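Search reviews and guides Search Go

Clillora Banner Kit: the one we've been carrying all spring

I have painted a lot of bad banners. Old bedsheets, mostly, with letters that start out huge on the left and get squashed into the hem by the time you reach the last word. We stood outside a pension fund meeting two years ago holding one that said STOP FUNDING THE PIPELI and then something like an N and an E on top of each other. People were kind about it.

So when our group voted to put some of the bake sale money into a real kit, I volunteered to be the one who tested it, and I'm so glad I did. We've used the Clillora at every action since March, and I have opinions!

First, what you get. The kit comes from a small maker called Van der Merwe, and it's a roll-up bag with a fabric banner blank, a set of letter stencils, two jointed poles with end caps, a bundle of ties, and a cotton chalk line for marking your rows. There's no paint in the bag. I think that's fair enough (everybody has paint), but it would have been nice to see it on the box, and we had to make a run to the hardware store with half the group already in their painting clothes.

The blank is the star. It's a tightly woven fabric, hemmed on all sides, with reinforced slots top and bottom for the poles, and it has tiny slits cut through it so the wind can pass. If you've ever tried to hold a sheet flat on a bridge in a crosswind, you know what that means for your shoulders. We did the Cidlow Creek bridge at 7:30 in the morning with trucks going by, and two of us held it for a whole rush hour, swapping only for coffee.

Painting it

The stencils come in one size, a bit taller than my forearm, and they're cut from a bendy plastic that lies flat even after you've rolled it up wet. Each letter has a notch at the baseline. Snap your chalk line, line up the notches, and your words come out straight. I can't tell you how happy this made me. There are 51 pieces in the set, with doubles of the vowels and the common consonants, and we've only run short once, on a slogan with far too many S's in it.

My advice on layout is to do the whole thing dry before anyone opens a can. We measure out on scrap paper first, mark off even squares with tape, and move the words around until nobody is arguing anymore. Blue painter's tape is worth the extra dollar over the cheap stuff. It lifts clean and you can write on it with a marker.
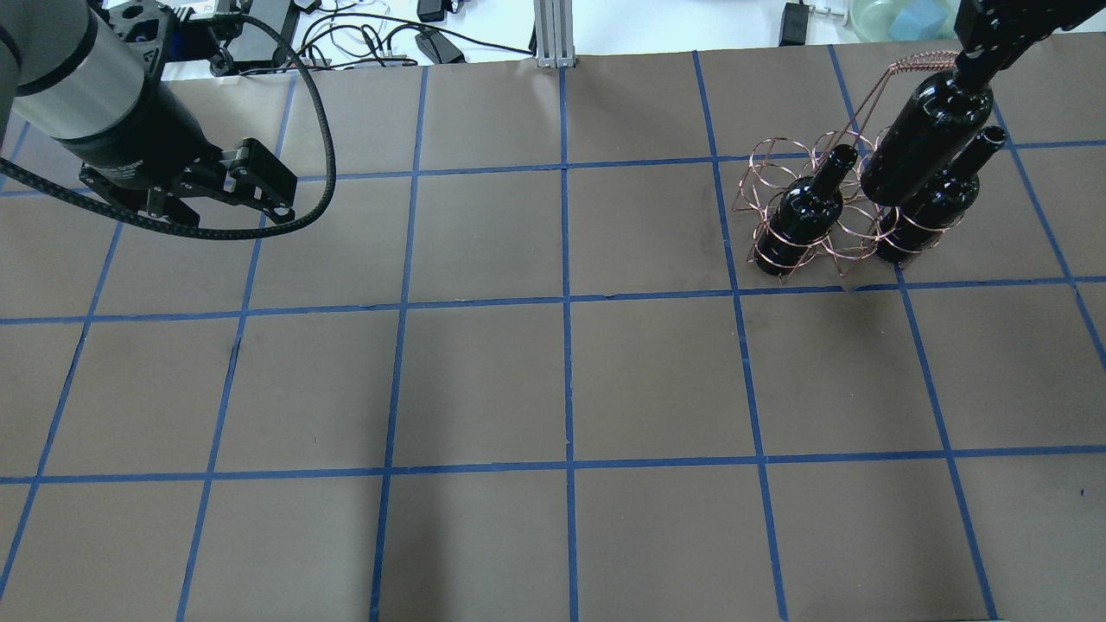 Brown paper gridded off in blue painter's tape.

Use exterior latex, thin coats, and a foam roller with hardly anything on it. I ruined one letter by loading the roller like I was doing a ceiling and it bled right under the edge. The second coat hid most of it. Drying took the evening in a garage with the door open, and we rolled it up the next morning with an old shower curtain between the layers so the paint wouldn't stick to itself.

The fabric does soak up the first coat, more than a bedsheet does, so buy more white than you think if you're going over a dark blank. The kit comes in natural, green or black. We have green. I'd pick natural if I did it again, just for how red letters show up on it in a newspaper photo.

Out in the street

Setup is quick. The poles come apart in 3 sections each and click together with a button, like tent poles but sturdier, and the end caps keep them from punching through the slots. One person can do it alone, though it's a lot more fun with two. Packed up, the whole bag goes under a bus seat, and it has a shoulder strap that's long enough for tall people, thank goodness.

Check the rules where you're going before you bring the poles, by the way. Some cities limit what you can carry at a march, and some building owners won't have poles of any kind at their front door. The blank has corner loops too, so at the shareholder meeting in June we left the poles in the car and just held it by hand. It sagged a little in the middle. Still perfectly readable from across the street, where the press had been put.

We've also tied it to a chain-link fence, hung it from a church balcony, and laid it on the grass for a drone picture someone's nephew took. It has been rained on plenty. The hems are fine. One of the slots has a loose thread that I keep meaning to fix.

How it compares

Before this we borrowed a Plurum set from the river group upstream, which is the one you see at a lot of marches. It's a good kit and it's lighter, 9 pounds in the bag against a bit more for ours. The Plurum letters are stick-on, so you can change your message between actions, and if you do a different campaign every month that might be what you want. We lost letters on a windy day, though, and chasing a vowel down a bike lane is a bad look for everyone.

The Clillora is painted for good. You can buy extra blanks, and we've bought two, but each slogan is a commitment. For a long campaign like ours, where the demand hasn't changed since it started, that suits us fine.

I'd love it if Van der Merwe made a smaller stencil for the second line, the "Clean water for Cidlow" part under the big words. We've been freehanding that bit and you can tell.

Making a night of it

One more thing in its favor: people who never come to meetings will come to a banner night. We have 23 names on the phone list now and a good chunk of them first showed up to hold a stencil down. Put out snacks, have a playlist, put drinks on a separate table well away from the wet fabric. Ask me how I know about the separate table.
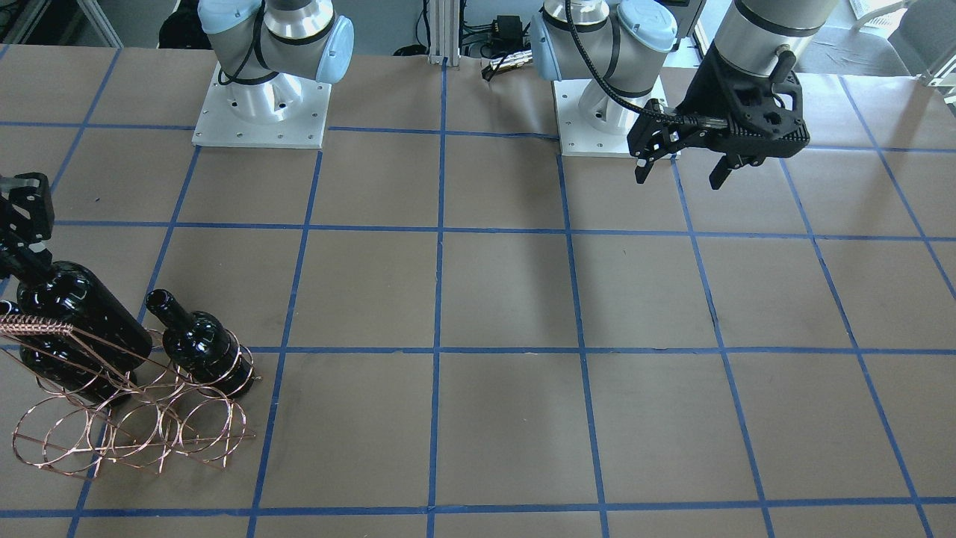
What I'd tell a group that's thinking about it

Get it if you already know your message and you'll be out with it more than a few times. Share one between two groups if money's tight, and buy a blank each. Keep the stencils rinsed as you go, especially the small inside bits of the A and the R, and store them flat if you have anywhere flat.

Ours is rolled up in my hallway right now with green paint on the strap. We're back on the bridge next week and I've asked to hold the left end.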